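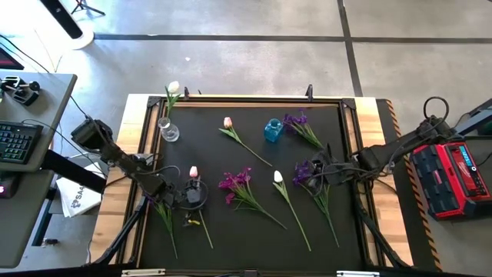 **MONEY & MARKETS | Small Caps**

Hayley Hartley bought her first parcel of Kinnear shares in June, at the kitchen bench, with the kettle on and the dog wanting to be let out. It was $600 worth, which she'll cheerfully tell you is less than she spent on the dog's teeth.

Kinnear makes irrigation fittings and has done for 49 years, most of them out of the same shed in Prillton. It isn't a glamorous stock. Only two brokers bother to cover it, and on a slow day you could read every trade aloud before your coffee went cold. But it has paid a dividend through some rotten seasons, and a certain kind of small investor has grown very fond of it - the kind who reads an annual report from the back, notes first, with a pencil.

Florencio Campos is one of those. He has held on for 10 years, reinvesting as he goes, and he was a bit put out when the board floated buying Zonby, a smaller rival with a much bigger overdraft. "I'd like them to tell me what the debt costs before they tell me about synergies," he says.

Tassanee Thammasiri, who runs a small fund and owns up to 8 per cent of the company, is more relaxed about it. She reckons the price is fair and the timing favourable, though she'd have liked the offer to be all scrip. The vote is on Sat 16 August, at the Prillton bowling club, and Hartley is driving up the night before.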